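**Free places on the Kasten nursing course: what applicants need to know**

January 2022

Applications are open for the second intake of the Kasten scheme, which pays for people living in and near Skollel to train as nurses without tuition fees. We had a lot of questions from readers after the last issue, so the main points are set out again here, with the changes for this year.

The scheme covers the full three years of the degree. Students pay no fees and receive a maintenance grant of £3,370 a year, paid in equal instalments at the start of each term. In return they agree to work at a hospital, clinic or care home in the district for two years after they register. Anyone who leaves before the two years are up has to pay back part of the fees, on a sliding scale. The grant itself doesn't have to be repaid.

There are 13 places, up from nine in the first year. Applicants must be 18 or over when the course begins and must have lived in the district for at least twelve months. There is no upper age limit. Several of the present students came from care work, and one worked in a bakery before joining.

**Qualifications**

You don't need science A-levels. The college asks for English and maths at GCSE grade 4 or the equivalent, and some recent study, which can be an access course or a level 3 qualification in health and social care. If you are part way through one of these you can still apply, and any offer will depend on your finishing it by the summer.

People with qualifications from another country should send a copy of the certificates and, where needed, a translation. The admissions office will say whether they count. Allow three weeks for an answer.

**The selection day**

Everyone who meets the entry rules is invited to a selection day at Tedesco Hall. It lasts most of the day and lunch is provided. There is a short written paper, a maths paper based on simple drug doses, a group discussion and an interview. Calculators aren't allowed in the maths paper.
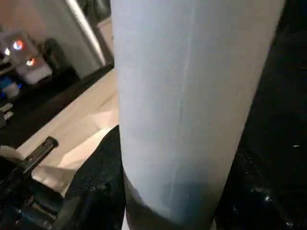
The part that worries people most is the spoken task, which is new this year. Two applicants sit back to back. One has an object and describes it, and the other draws it from what they hear. The objects are dull on purpose, and it is harder than it sounds. Take the tall, pale cylinder in the picture: "a tube" won't get your partner very far, but mention the dark band at the base and the faint line running down the upper half and they have something to put on paper. Marks are given for clear, ordered speech and for checking that the other person has understood. Nobody is marked on their drawing.

Practice papers for the maths are on the college website. They come with worked answers, and anyone who has been away from school for a long time should do at least two of them.

**Placements and travel**

Half of the course is spent on placement. Students go to the general hospital for their ward placements and to GP surgeries, the hospice and community teams for the others. Shifts include nights and weekends from the second year. You will be told where you are going six weeks ahead.

Travel has been the biggest complaint from the first group. The bus from Skollel doesn't reach the hospital in time for an early shift, and some students were sharing lifts or paying for taxis. 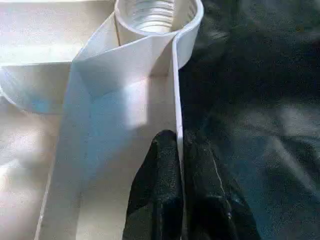 From the autumn there will be a minibus for early and late shifts, run by Plusex, which already has the contract for hospital staff transport. Seats are free to students but must be booked by noon on the day before. The minibus won't go to the smaller surgeries. Students placed there can claim mileage or bus fares at the end of each month, and receipts are needed for fares.

Uniforms are provided. Shoes are not, and they must be plain black and wipeable.

**Childcare**

The scheme doesn't pay for childcare, although the college nursery keeps a few places for nursing students. The nursery closes at six, so it won't cover a late shift. Parents may be able to get help through the usual student grants for childcare, and the student advice desk can go through the forms with you.

**How to apply**

Forms can be filled in online or collected from Skollel library. You will need the name of one referee, who should be an employer or tutor and not a relative. The closing date is the last day of February. Last year there were 60 applications, and a few had to be turned down because the reference never arrived, so please ask your referee early.

Selection days will be held in March and April, and offers go out in May. Those who aren't offered a place can ask for written feedback and may apply again next year. A short waiting list will be kept until the course starts.

An information evening will be held online in the first week of February. The link will be posted on the college website, and questions can be sent in beforehand to the admissions office.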